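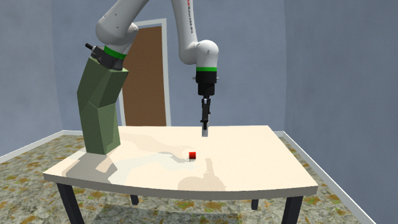
A red cube on a pale tabletop.

Tegan Bolger married Toon Stevens in July in front of 163 guests, and she says she recognized 30 of them.

"The rest were the network's," says the Jadell star, picking at a bread roll. "Lovely people. One of them caught my bouquet and left with it."

There were two receptions, one for family and one for people with publicists. Stevens, a retired rower, preferred the first. "My uncle sang," he says. "At the second we had a string quartet and a parking dispute."

Did they sell the photos? Bolger laughs. "We tried – they offered us a cruise."

The couple have yet to take a honeymoon. She is back on set on 26th January, and he gets seasick.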